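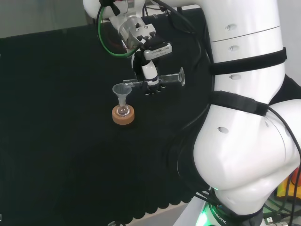

Figure 1. Work surface covered with black cloth.

4. Preparing and Measuring a Well Water Sample

This section applies to the Podotex 655 turbidity meter with the Stodon sample kit. Complete the battery check in Section 3 before continuing. Allow the meter and all reagents to reach room temperature with the cases open.

4.1 Setting up the bench

1. Choose a level surface out of direct sunlight. Turn off any fan blowing across it.
2. Cover the surface with a dark, lint-free cloth. Pull out wrinkles where glassware will stand.
3. Set round-bottom or light flasks in a ring stand before filling them.
4. Place the meter at arm's length from the sample, on the side of your writing hand.

CAUTION: Do not set open sample containers on the meter lid. Liquid entering the hinge will reach the detector board and is not covered by the warranty.

4.2 Collecting the sample

1. Run the tap until the pump has cycled once.
2. Rinse the sample bottle three times with the water to be tested. Discard each rinse.
3. Fill the bottle to the 100 ml line and cap it without touching the inside of the cap.
4. Write the tap location and the time of day on the label.

If a pressure tank sits between the well and the tap, take the sample upstream of the tank. The Pitkänen type tanks have a drain cock suitable for this.

4.3 Transferring the sample

1. Invert the bottle slowly five times. Do not shake.
2. Seat a clean funnel in the neck of the receiving vessel.
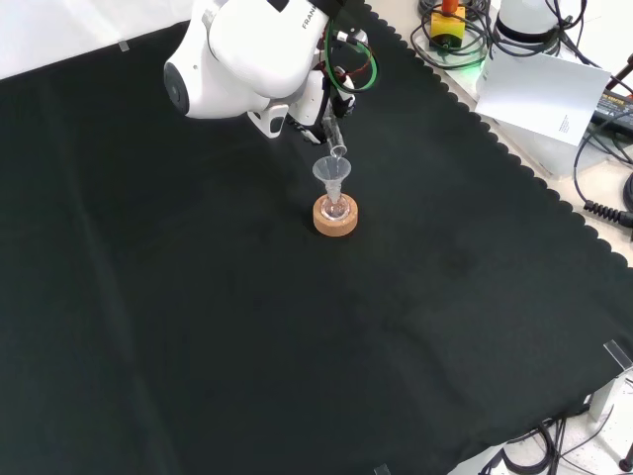 3. Pour in a thin, steady stream against the funnel wall. Stop if air bubbles back through the stem, lift the funnel slightly, and resume.
4. Let the sample stand for two minutes.
5. Fill the measuring vial from the receiving vessel to the white ring and close it.
6. Wipe the outside of the vial with the Damus cloth, part no. 1923. Hold the vial by the cap only from this point on.

NOTE: Paper towels scratch the vial. A scratched vial reads high and should be replaced.

4.4 Taking the reading

1. Insert the vial with its arrow facing the front of the meter.
2. Close the lid until it clicks.
3. Press READ once. The display shows dashes, then a value.
4. Record the value. Repeat with the same vial twice more.
5. Use the middle value of the three.

If the readings keep falling, the sample is settling. Empty the vial, invert the bottle as in 4.3, and start again. If they keep rising, check the vial for condensation.
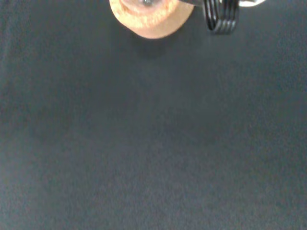 How long can a sample be stored before it is measured?
Measure the same day if possible. A capped sample kept in the dark in a refrigerator may be held overnight, but it must return to room temperature before the vial is filled.

4.5 Cleaning and storage

1. Empty the vial and rinse it with distilled water. A full set of glassware takes about 100 ml.
2. Stand the glassware upside down on a clean rack to dry.
3. Disconnect the USB cable from the meter before wiping the case. Pull on the plug, never on the cable.
4. Store the vial capped and the meter with its lid closed.
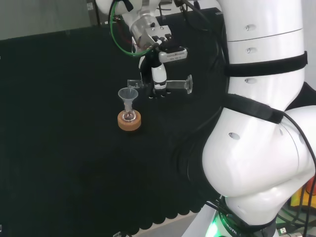 Figure 4. Cables and connectors, with a small USB plug.

For calibration with the supplied standards, go to Section 5.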